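# Robot arms at the Neserthorpe gift packing site – what changed for staff

September 26, 2025. Draft 2, group report 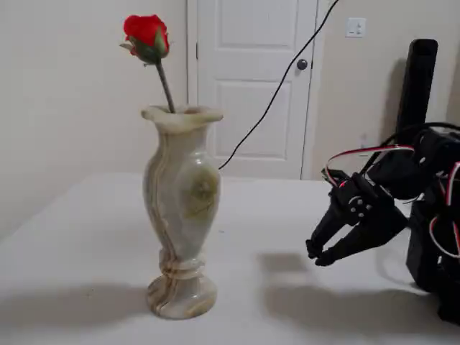
We picked the Neserthorpe site becuase it went over to arms in August and people there were still getting used to it. Before that every vase and ornament was picked up, checked and boxed by hand. Now a small two-fingered arm does the moving on two of the benches. Staff do the checking and the awkward stuff.

## What we did

- two visits, 5 hours each
- short chats with 15 staff, day and evening shift
- went through the bench log – 1,174 lifts in the period we were given

## Findings

Stone is the hard one. An onyx vase is heavy, polished and narrow at the neck, so where the fingers close matters a lot. Low on the body or at the waist was prefered by the staff who set up the grips. Rims are left alone, specially wavy ones.

Out of the log, 80 lifts were stopped by a person. Most were restarted straight away. We don't have reasons for all of them, the notes column is patchy.

Jobs: nobody was let go, but the work is different. More standing and watching. Several people said their wrists were better and the day was longer. One packer said she used to know a bad piece by the feel of it and now she has to look for the crack instead. Evening shift less happy than days – they got one morning of training, days got three.

Pay has not changed. Some felt it should, as they now fix grips as well as pack.

## Compared with Urkurdale

Urkurdale (Elis group's report) kept hand packing and only automated labels. Fewer complaints there but also more strain injuries. Not a fair match, smaller site.

## Still to do

- ask about evening training again
- Benítez reading, add to section 1
- tidy the log table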